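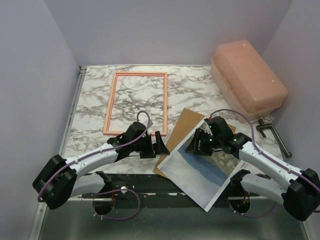
2 min read

Two arms, one picture frame
Posted 2019-04-26 by momari_left, Jekimcombe Robotics Club board

Our May task is framing a photo. Cardboard backing, print, frame, two arms. My grandmother does it while on the phone. We have 40 seconds more than she needs and no run I'd call a success. Right arm has the print by its top edge, left arm has opinions. Do we put the print in first or the backing?

torque_wren: Frame face down, print, then backing. You're holding the print over the cardboard like you plan to serve it.

momari_left: The Leinonen team lays the print on the backing and drops the frame over both.

torque_wren: The Leinonen team also lost to a stapler.

saltbox9: Disagree with wren. Frame on last means the left arm only does one thing. Ours at Warnidell could barely manage one thing.

torque_wren: And then who flips it to close the back?

saltbox9: A later version of us.

momari_left: Trying both on Friday. Wren's first, he sulks.

Comments (2)

gripfan: Add more slack to the purple cable before you try any flipping.

parent_of_one: Is the frame for sale after?

Recent threads
Leinonen rules, section on dropped parts
Warnidell scrimmage signups
Who has the small hex key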